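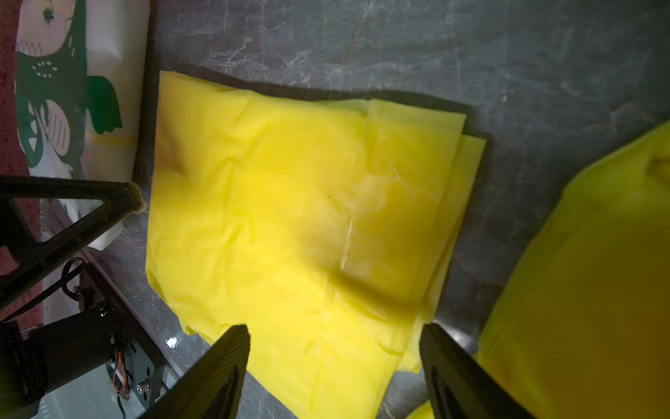
I want to ask about dyeing thin cotton at home, with colour that does not run. My last piece is a bright lemon yellow and the cloth is so thin that wherever it is folded double it looks a darker yellow, which I like very much. I used 20 grams of Otar powder and 10 litres of water. My question is how long you leave it before the first rinse. My neighbour's packet says one hour, mine says until the next day.

Ruserden_Dyer
Overnight, always. Yellow is the easy one, try turquoise and you will learn patience. Do you wash the fabric before? New cotton has a finish on it and the dye sits on top.

papercrane66
I disagree about overnight. I did two pieces in June, one for an hour and one until morning, and I could not tell which was which. In a cold garage, yes, leave it longer. In a warm kitchen it is a waste of time.

Ruserden_Dyer
Two pieces is not a test. Tell me again after 13 washes.
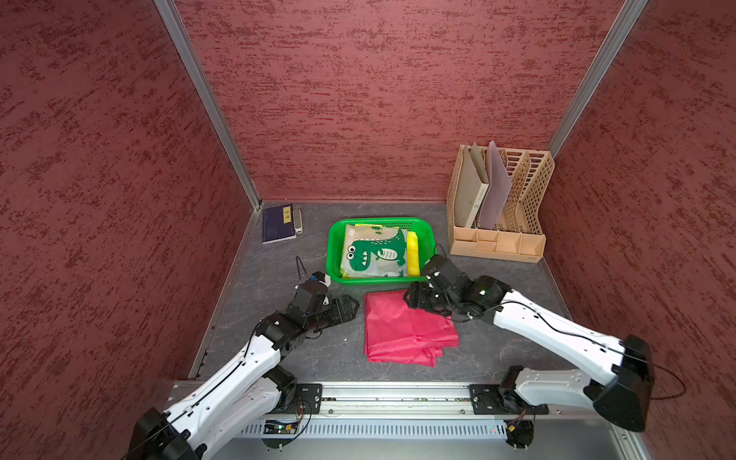 Re: Washing before dyeing

limewater
Thank you both. I did wash it, but with normal laundry powder that has softener inside. Maybe this was my mistake? The rinse water was still yellow at the sixth bucket.

papercrane66
Softener is bad for this, yes. Use plain soda and very hot water. And six buckets is normal, my reds take more than that.

Thongsuk_mill
I am sorry but I must correct the water also. For a pale colour 10 litres is fine, for a strong colour it is too much and you pour half of your dye down the drain. The Farnent booklet has a good table for this, by weight of dry fabric. I keep a copy beside the sink, already quite coloured.

limewater
Which Farnent booklet? I have found several, and one has only wool.
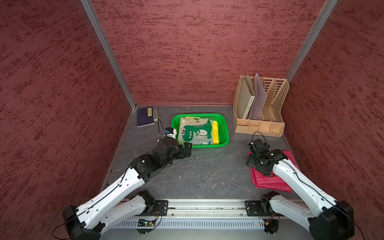
No. 66

Thongsuk_mill
It is the number I put above, the cotton and linen one. The wool one is of no use to you, it works with vinegar.

Ruserden_Dyer
The table is good but I still say overnight.

limewater
I will order it and dye the second half with less water. I will leave it overnight too, as my kitchen is not so warm now.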